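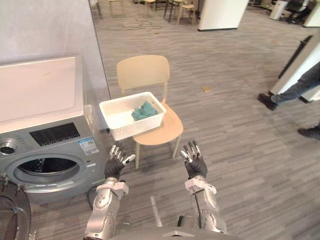 Wing-yan Tam objected, when an early version of this section was discussed, that a basket has no fixed place in the home and so cannot be treated as laundry furniture. We took the objection seriously. In the homes we visited in Eltow and Fomness, the basket was put down wherever there was a flat surface at a good height, and this surface was very often a chair. We therefore decided to code the support and the basket together, as one "loading station", and to leave the question of ownership of the chair (kitchen, bedroom, hall) to the interviews.

4.2 Loading stations

A loading station is any arrangement in which the basket stands within arm's reach of the machine door. Figure 3a gives the form we call chair-and-basket: a white plastic basket on a light wooden chair, next to a gray front-loading machine. The seat is not made for this purpose, and in this case the basket hangs over it on the side of the washing machine. Participants did not see a problem in this. Ilze Vītola, who carried out the interviews in Fomness, noted that people talked about the chair as if it were a part of the washing, and that several of them could not say when they had started to use it so.

The top of the machine was the second most frequent support. It has the advantage that no furniture must be moved, but shorter participants disliked lifting a full basket to that height, and then bending down to the door with each piece. The floor came third. We had expected it to be first, as it was in the earlier study of Kubiak and Grigaitė, but their households had mostly top-loading machines and the comparison is limited.

Of the 585 loads recorded in the diaries, 79 were interrupted before the door was closed. The reasons given were ordinary ones — a telephone call, a forgotten sock, a child who wanted a shirt back. When the basket was on a chair, it usually stayed there during the interruption. When it was on the floor it was more often moved out of the way, and in two households this led to clean and dirty clothes being mixed.

We also coded how the clothes passed through the door. Small pieces were dropped in by the handful. Large soft pieces behave differently: they do not fall, they must be pushed, and a part of the fabric tends to stay outside on the gasket while the rest is already gathered at the opening (Figure 3b, teal-green fabric at the gray gasket). We call this remaining part the "tail". Four participants said that they always look for a tail before closing the door, and one had learned this after a sleeve was caught in it.

Figure 3. (a) Chair-and-basket station beside a front-loading machine. (b) Large soft piece at the door opening.

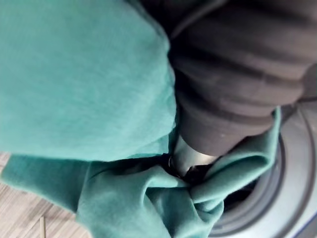

4.3 Sorting before loading

Sorting was done at the loading station less often than we supposed. In Eltow most participants sorted in the bedroom, on the bed, and carried only one color group to the machine. Ignacio Goicoechea has suggested that the size of the basket decides this, because a small basket holds one load and no more. Our diaries agree with him only in part. Households with two baskets also sorted on the bed, and used the second basket for towels — or for nothing in particular.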